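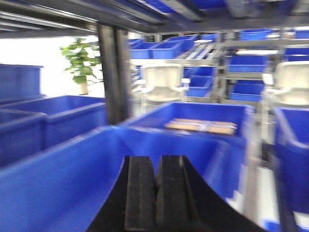
Figure 4. Blue plastic bins in a storage area, with a bundle of flat wooden sticks in one of them.

4. What people call things

4.1 Names given at the shelf

The most enjoyable part of the data, and the part we had planned the least for, is the set of item names that members wrote when they checked materials in or out. The lending rooms at Korden, Drivalik and Tamiru all use the same paper slip, which has a single open line marked "item." No list of approved terms is posted at any of the three. Members write what comes to mind, usually standing up, often with a child or a bag in the other hand. After removing blank and unreadable slips we were left with 2,817 names, and we read every one of them.

We had expected a mess of spelling variants around a stable core of ordinary nouns. Spelling turned out to be a small matter. The real variety lies in what kind of name a person reaches for. Some members name the material ("pine strips"), some name the shape ("flat sticks"), some name the job the thing was bought to do ("paint stirrers"), and some name the job they themselves have in mind ("bridge pieces," "plant labels"). A bundle of flat wooden sticks in a bin (Figure 4) can attract every one of these, sometimes from the same person on different visits. Felt squares, by contrast, are nearly always felt squares. We found this difference fascinating and spent much more time on it than the original study plan allowed.

We call the four kinds material names, shape names, source names and project names. A source name points back to the trade or shop the item came from; a project name points forward to what it is about to become. The line between the two can be thin. "Plant labels" is a source name if the item was sold as plant labels and a project name if it was not, and the slip alone does not tell us which. Where the purchase records settled the matter we used them. Where they did not, we coded the name as mixed and left it out of the comparison in Section 4.3.

4.2 Coding

Two of us coded the slips separately, using a guide that went through several drafts. The early drafts tried to keep brand words as a category of their own. This was a mistake, because a brand word in everyday use behaves just like a shape name or a material name, depending on the item, and our two sets of codes drifted apart wherever one appeared. Once brand words were folded into the other kinds, agreement improved a great deal and the remaining disputes were fun to argue over. A good share of them concerned string. Members distinguish string, cord, twine, yarn and thread with real confidence, and they do not agree with one another at all about where one stops and the next begins.

Disputed slips were read aloud with the matching item on the table. We recommend the practice warmly. A name that looks careless on paper often makes immediate sense when the object is in your hand: "the squeaky foam" is a precise description to anyone who has cut that foam.

Slips with more than one name were split, so that "dowels or skewers" counts as two. Slips written in a language other than English were coded from a translation by a speaker of that language, with the original kept beside it. Compound names raised a separate difficulty. "Wooden flat sticks" carries both a material and a shape, and we followed the head noun, which here gives a shape name. An alternate coding that follows the first word is described in the appendix. It moves some slips between material and shape but leaves project names where they were, and project names are what most of our argument rests on.

4.3 Who uses project names

Our first guess was that project names would come from newcomers. A person who does not know the trade word for a thing might well fall back on what they plan to do with it. The slips say otherwise. Project names were most common among long-standing members, the same people who also knew and used the trade words. New members mostly wrote short, safe shape names. They seem to write for a stranger who will read the slip later, while experienced members write for themselves, or for a handful of friends who know perfectly well that someone is building bridges this month.

The interviews support this reading. We spoke with 27 members across the three rooms, and several described the slip as a kind of note to self. One woman at Tamiru told us that she writes down the project so that she can remember, when she comes to return the leftovers, why she took so many. A retired sign painter at Korden had a different reason: he considered the common names for wood stock to be wrong, and would sooner write "for Ella's barn" than put his name under a word he did not respect.

There is a lovely side effect here. Project names travel. When a project is shared by a group, its name can attach itself to the item and stay there after the project has ended. At Drivalik, strips of corrugated plastic were called "kite rails" on slips from members who had joined well after the kite workshop and had never made a kite. We identified 17 names with this kind of history. Most are known in only one room. Two spread from Drivalik to Korden along with members who moved between them.

4.4 Finding things again

All of this has a practical side. Ciarán Brophy, who keeps the shared catalog for the three rooms in a small program called Unbridge, had been replacing members' names with standard ones as he typed the slips in. The catalog was tidy, and members complained that they could not find anything in it. In August he agreed to a change: the standard name stays as the heading, and every name a member has written is stored beneath it and can be searched.

We then asked members to look up 10 items of their own choosing, first in the old version and then in the new. The order was not varied, a weakness we return to in Section 6. Even so, the difference is hard to miss. In the old version, members who failed to find an item usually tried one more word and gave up. In the new version they tended to land on the item at the first attempt, frequently through a name that somebody else had written. Several of them laughed out loud when this happened – "kite rails" got the biggest reaction – and a few began adding names on the spot.

Storing every name does bring some costs. The word "sticks" now leads to a long run of results, from skewers to balsa to the cinnamon kept for wreath making, and a search for "tape" is close to useless without a second word. Members handled this better than we feared. They added a use or a color and tried again, much as they would when asking another person across the room. We would still like to see results sorted by how recently a name was used, which would push the older project names down the page without losing them.

4.5 A note on silence

Some items are never named. Offcuts, odd lids and loose hardware leave the rooms with a dash on the item line or with a small drawing in its place. We did not count drawings as names, and they are missing from the totals given earlier in this section. They deserve a study of their own. Many are quick outlines with one detail exaggerated, such as the notch on a bracket or the threads on a cap, and the detail chosen is very often the one that would matter to someone trying to match the part. The drawings from Korden have been scanned and are kept with the slips.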